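제목: Re: [Momgate] 식기 정리 시연 데이터, 추가 수집 범위

Annick Melnyk 님이 쓴 글:

> 1차분 105개 에피소드를 확인했습니다. 접시 쪽은 충분해 보이는데 컵이 부족합니다. 특히 컵이 다른 식기와 가까이 붙어 있는 경우가 거의 없어서, 학습된 정책이 옆 접시를 건드리는 일이 잦습니다.
>
> 1. 컵 시연을 몇 개나 더 받을 수 있을까요?
> 2. 실패한 시도도 같이 보내 주실 수 있나요?
>
> Annick

Annick 님, 안녕하세요.

1번은 이번 9월 안에 33개를 추가하는 것으로 잡았습니다. 전부 컵 주변에 다른 그릇을 가까이 두고 찍습니다. 시작 배치는 7가지로 나누고, 같은 배치를 연달아 반복하지 않도록 순서를 섞겠습니다. 조작은 Somogyi 쪽 작업자 두 명이 번갈아 맡습니다.

2번도 가능합니다. 지금까지는 컵을 놓치면 그 에피소드를 지웠는데, 앞으로는 남겨 두고 결과 항목에 fail로 적겠습니다. 놓친 뒤 다시 잡은 경우는 retry로 따로 표시합니다. 조작자가 중간에 멈춘 것은 abort인데, 이건 학습용에서 빼 주세요.

형식은 그대로입니다. 다만 손목 카메라 영상과 관절 값의 시각이 어긋난 파일이 1차분에 2개 있었습니다. Nunden 서버에 고친 것을 다시 올렸으니 `episodes_fix` 폴더에서 받으시면 됩니다. 예전 파일은 덮어쓰지 않았습니다.

그리고 지시문 문구를 정해야 합니다. 작업자마다 "컵을 집어라", "잔을 들어라"로 다르게 적고 있습니다. 저는 섞여 있어도 괜찮다고 보는데, Grornow 팀은 하나로 통일하자는 의견입니다. 첫 묶음을 올리기 전에 답을 주시면 그대로 맞추겠습니다. 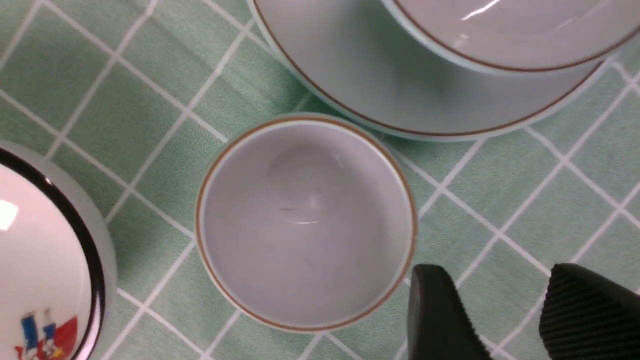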